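**Thread: Proposed change to quiet hours, Rovunside Residents' Board**

**rovunside_office** wrote:

Members are invited to comment on the draft amendment to Section 6 of the House Rules. Under the draft, quiet hours would begin at 9 p.m. in place of 10 p.m. on all floors of the Prerberg and Inthanon buildings. The amendment would also extend to the movement of furniture, and tables and chairs without felt pads are named in the text. Comments received before the end of October will be attached to the draft when it goes to a vote.
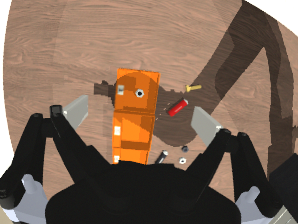
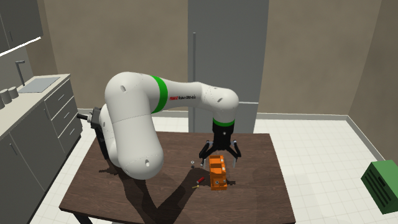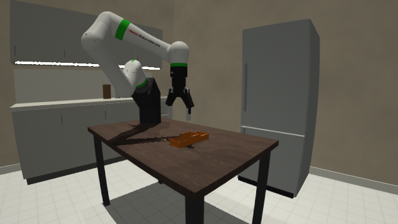

Retno Chin has asked that the following objection be entered. The existing hour has served both buildings adequately, and the office has published no record of complaints that would support an earlier one. Residents who work evening shifts return home after 9 p.m. and must still cook, eat and wash up. The draft doesn't say whether ordinary kitchen noise is covered.

**rovunside_office** wrote:

The objection is noted. Kitchen noise is not covered unless it is "prolonged or repeated," as defined in Section 2. The complaint log may be read at the front desk on request.

**prerberg_4th** wrote:

I have read the log. It holds 45 entries for the past year, and most of them concern chairs dragged across bare floors. I support the part of the draft on felt pads and would ask that it be voted on separately. The change of hour is a different question and will lose votes for the part that residents want.

**tarkum_lane** wrote:

I must disagree with the request to divide the draft. When the Tarkum Lane houses adopted pads alone, compliance was poor, as there was no set hour to which the rule could be tied. A rule on furniture needs a time attached to it.

**prerberg_4th** wrote:

The time already exists. It is 10 p.m.

**tarkum_lane** wrote:

That is correct, and it is too late for households with school-age children. I ask that my comment stand as written.

**inthanon_east** wrote:

Could the office confirm how many households are entitled to vote? The last notice gave a figure of 537, which I understood to include the storage units.

**rovunside_office** wrote:

The figure of 537 does include storage units. Those units carry no vote. A corrected count will be posted with the ballot, and the request to divide the draft has been added to the agenda. Residents are reminded that comments should address the draft and be signed with a unit number, which several of the above are not.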